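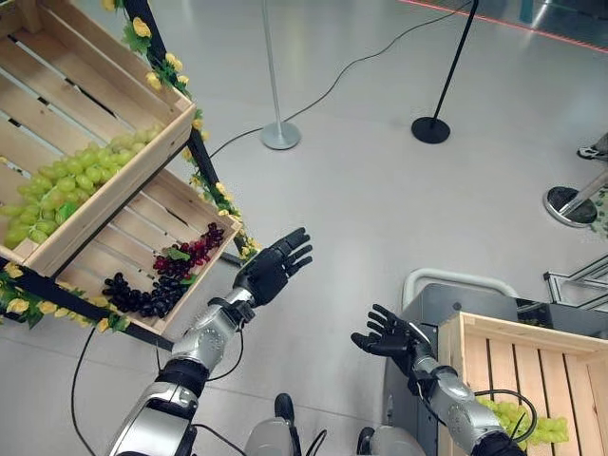 Reading time: 6 minutes

Rutherford College of Commerce, Prestport
Retail Operations I
Handout: Stock Rotation and Display in the Small Shop
Course tutor: Kirsty Gourlay

Students should read this handout before the seminar on Thu 8 April and bring a copy with them. It covers the second half of the unit on shelf management. Pricing and markdowns are treated in the next handout and are mentioned here only where they affect rotation.

1. Terms used in this unit

Rotation is the practice of arranging stock so that the oldest salable item is the next one a customer picks up. Facing is the side of a product presented to the customer. Depth is the number of items standing behind a single facing. Backstock is anything the shop owns that is not on the sales floor.

Students often use "display" and "stock" as if they meant the same thing. For the written assignment they must be kept apart. A display is an arrangement intended to sell. It usually contains stock, but it may also contain empty packaging, signs or samples that are never sold.

2. First in, first out

The rule is simple to state and hard to keep. New deliveries go behind or beneath existing goods, and existing goods come forward. On a deep shelf this means taking the front items off, placing the new items at the back, and returning the front items in date order. Where time is short, staff tend to fill from the front, and the items at the back can stay there for months.

The rule applies to goods without a printed date as well. Paper goods yellow, candles fade and elastic loses its stretch. A shop that rotates only its food will sooner or later find a quantity of unsalable stationery.

3. Shelves, crates and bins

A shelf allows rotation from the front only, unless it can be reached from behind. A crate or bin is filled from the top, so the newest goods bury the oldest. A crate should therefore be emptied before it is refilled. If it cannot be emptied, it is too large for the rate at which the product sells.

Crates are nonetheless popular with customers, who are more willing to handle goods in them than goods lined up on a shelf. The manager has to weigh this against the labor of emptying them – a cost that seldom appears in the accounts.

4. Case: the Sandier store

Sandier is a household goods shop on one floor, carrying 400 lines. Until November it received two deliveries a week and filled every shelf to full depth on the day of arrival. Slow lines were given the same depth as fast ones. The owner's records showed regular write-offs in soaps and dried goods, nearly all of them from the back of the shelf.

The owner made two changes. Depth was cut to six items on all slow lines, with the remainder held as backstock and marked with the date of receipt. Goods from one supplier, Unumitz, which had been sold from floor bins, were moved to shelves at waist height. Write-offs fell over the following season. Staff reported that filling took longer at first and that the backstock room needed to be rearranged before the system was workable.

Consider whether the second change was necessary, given the first. The owner believed that it was. The records do not separate the two.

5. Preparation for the seminar

Visit a small shop of your choice and select one shelf and one crate or bin. Note how each appears to be filled, and whether dates, where printed, run in order from front to back. Ask permission before moving any goods.

Write one page setting out what you found and one change you would recommend. State who would carry out the extra work and when in the day it would be done. Recommendations without this information will be returned unmarked.

Required reading: course reader, section on inventory control. Students who missed the unit on turnover should see Ms. Gourlay before the seminar.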